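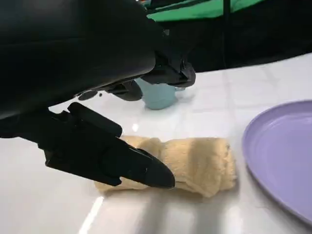 Wrist camera view: gripper at the rolled towel, with the blue cup behind it and the purple plate to the right.

Towel Cell Stoppage: Frequently Asked Questions

For everyone at the Grovemdale site who has asked, and for those who have asked twice. Maintained by Špela Kelmendi. Last changed after the December review.

What went wrong?

The arm closed on a rolled towel, reported a good grip, and lifted nothing. It then carried the nothing across the table, lowered it with great care and marked the job complete. It repeated this for most of a night shift. The log for that run shows 957 completed picks, of which the last 124 were air.

Was anyone hurt?

No. The guard door was shut and locked throughout. The one casualty was a cup, which went over when the wrist swung back for another go. It survived and is still in use in the cell.

Why did the robot think it was holding something?

The gripper decides it has hold of an object by watching the motor current as the fingers close. Fingers meet towel, current rises, software is happy. On the night in question there was fluff packed into the finger joint, so the current rose whether there was a towel or not. As far as the controller could tell, every grip was a firm one.

Fluff?

Fluff. Towels shed it. We had a cleaning schedule for the fingers, written when the cell was handling plastic plates and cups only, and it said every 3000 picks. When towels were added to the job list, the schedule was left as it was.

Doesn't the wrist camera see that the towel is still on the table?

It does, very clearly. The camera was used to find the towel before the pick and was then ignored until the next one. The recordings from the night are a faithful account of a towel staying put.

Why didn't the arm stop by itself?

It had no reason to. The stop rules covered too much force, loss of air pressure, an open door and the emergency button. Failing politely was not on the list. There was a limit on repeated faults, but a pick reported as good is not a fault, so the counter stayed at zero.

Who found it?

Vojtěch Kuruc, coming on shift on the Friday, who noticed that the output bin was a good deal emptier than the screen said it should be. He pressed stop, wrote "bin disagrees" in the shift book and went to find a torch. We have since added his wording to the fault list as a proper entry, code 60.

Was this the supplier's fault?

Partly. Videdska, who fitted the gripper, did say in the handover notes that the joint should be kept clear of fibres. They said it on the back page, under a heading about storage. We did not read the back page. Both sides have agreed to do better, and the note has moved to the front.

What has changed?

The fingers are now brushed out at the start of every shift and again at the meal break. The brush hangs on a hook by the door. Please put it back on the hook.

After each lift the camera takes a second look at the spot where the object was. If the object is still there, the pick counts as a failure, whatever the motor current says. Three failures in a row stop the arm and turn the lamp amber.

The closing current is also checked with the fingers empty before the first pick of the shift. If it is above the limit, the cell won't start. Holding the start button down for longer has no effect on this, though several people have looked into it.

The cell has stopped with an amber lamp. May I just restart it?

Not straight away. Look through the guard first and check where the object is. If it is on the table, press pause, lock off at the main switch, hang your tag, and only then open the door. Check the finger joint for fibres. If it's clean and the arm stops again, call Špela.

Can I reach in and straighten the towel while the arm is paused?

No. Paused means the arm is waiting, and it will carry on from where it was when the signal comes. The fingertips are narrow and they come down at a slant, so a hand between the fingers and the tabletop would have a bad time of it. Lock off first, every time, even for a towel that only needs a nudge.

Does it have to be towels? Could we give it something easier?

This question was raised at the review by almost everybody. The customer would like towels.

Is the cell at Clikdale affected?

It uses the same gripper but has never handled cloth. The brush and the empty-finger check are being added there too. The second camera look will follow when their software is brought up to our version.

Where do I report something odd?

In the shift book, with the time and what you saw. It doesn't need to be a fault on the screen. If the bin disagrees, write that down.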